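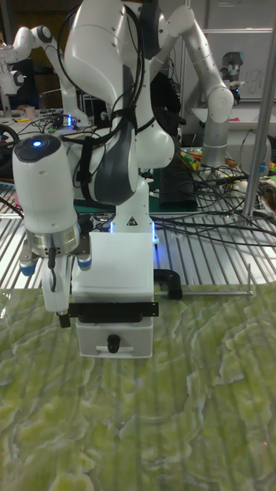 White robotic arm over a green marble-patterned tabletop

Mastari Readers mailing list
Subject: Re: where do the short stories go?
From: Mercedes Bedoya
Date: 2/25/19

Trudy Mahuika wrote:

> Hello all, I've been reading along quietly since the fall and finally have
> something to ask. I finished Losville last night (loved it, cried on the
> bus, the usual) and I have the third novel sitting here, but I also picked
> up the Lenz collection of the short stories and I can't work out when I'm
> supposed to read it. The back cover says the stories can be read "in any
> order, at any point." The old reading guide says to save them all for the
> end. My cousin says the lighthouse story spoils the third book and she
> won't tell me how, which is a spoiler in itself if you ask me.
>
> Also, is the Skitidura story in the collection the same as the one in the
> magazine? Mine ends with Ansa still on the ferry and people here keep
> talking about what she says on the dock.
>
> Trudy

Trudy, hello, and welcome out of the shadows! You have asked my favorite question and I'm going to answer it at much greater length than you wanted.

First, put the collection down for now and go read the third novel. I used to be a save-them-for-the-end person too. Then I did a full reread this winter, all five novels plus the stories, and tried slotting the stories in where they happen, and it was wonderful. I couldn't believe how much I'd missed. But it only works if you split the collection up, and the first safe stopping place is after book three, so you're in exactly the right spot to start doing it properly.

Your cousin is right about the lighthouse story. I won't say how either (sorry). It's the second one in the Lenz edition, so if you just open the book and start at the front you'll walk straight into it.

What I did was this:

Losville
Third novel
The lighthouse story, then "Salt Tax," then the one with the surveyors
Fourth novel
Skitidura, and only Skitidura
Fifth novel
Everything else, in the order it's printed

You may notice I've left the first novel off. You've read it already, and none of the stories touch it except for one line about the broken bell, which comes up in "Salt Tax." I yelled when I found that line. I had read that story three times before and never connected it with the bell in chapter 19. She planted that thing two whole books early! It's a throwaway remark from a man selling onions!

The surveyors story is the one people skip, and I'd ask you to give it a fair try. It's slow. There are four pages about measuring a marsh. But the younger surveyor is the grandmother from the Losville chapters, and once you know that, the whole argument over the boundary stones reads differently. I'd put it among the best things she's written, and I know there are people on this list who'll write in to disagree. Please do, I've got notes.

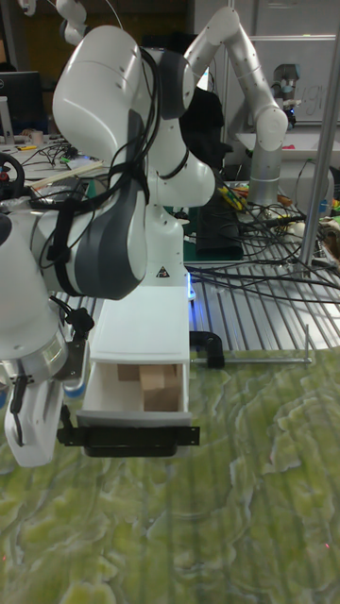
The arm again, with a small white drawer unit and its drawer open

Now, Skitidura. You and everybody else are both right, which is annoying. There are two endings. The magazine version stops on the ferry, just as yours does. When the hardcover of the collection came out she added a last section, not quite two pages, where Ansa gets off and talks to the customs clerk. That's the dock scene you keep seeing mentioned. The first paperback went back to the ferry ending, I assume from an old file, and the later printings have the dock again. If yours stops at "the rope went over the side" then you have that early paperback.

I love the dock ending. I know it's sentimental. The clerk asks her what she has to declare and she takes such a long time to answer — I read it out loud to my sister over the phone and neither of us could talk for a bit afterward. But I do see the case for the ferry. It's colder and it sits better with the opening, and if you read the fourth novel right before it (see above!) you more or less know what she'd say anyway. So read yours as it stands, and then find the other one at a library. The hardcover had a signed run of 1,000 and those cost silly money, but the ordinary hardcover turns up used all the time. I got mine for 15 dollars with somebody's train timetable still in it.

A few smaller things while I'm at it. The map in the Lenz edition has the Mastari river running the wrong way past the second bridge. Ignore it, or use the one in the back of the fourth novel. The glossary at the end of the collection gives away a marriage, so don't look anybody up until you've finished the fifth book. And if you're the kind of reader who likes afterwords, hers is terrific, all about writing the onion seller at her kitchen table during a power cut, but it discusses every story in turn, so save that too.

I'm also putting together a page-by-page list of places where the stories touch the novels. So far it's mostly bells, boats and relatives. If anybody has spotted a link to the fourth novel in "Salt Tax" I'd be so glad to hear it, as I'm sure there's one in the tavern conversation and I can't pin it down. Page numbers from any edition are fine, just tell me which.

Trudy, write back when you've finished the third one! I want to know what you thought of the trial, and whether you guessed who'd been keeping the letters. I got it completely wrong, both times.

Mercedes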